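A power strip should stay on top of the table
Fung-ping Kwan

In many homes the power strip lives on the floor, behind the desk, with dust and old socks. I did the same for seven years. Now I think it deserves a place where the hand can reach it.

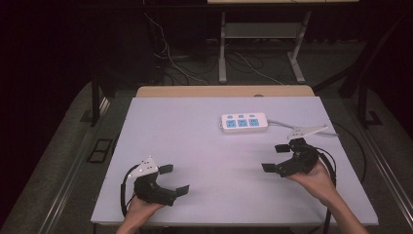
Three sockets are enough

With three blue sockets in a white strip, I must choose what to plug in – the lamp, the phone, the laptop. A longer strip only invites more chargers.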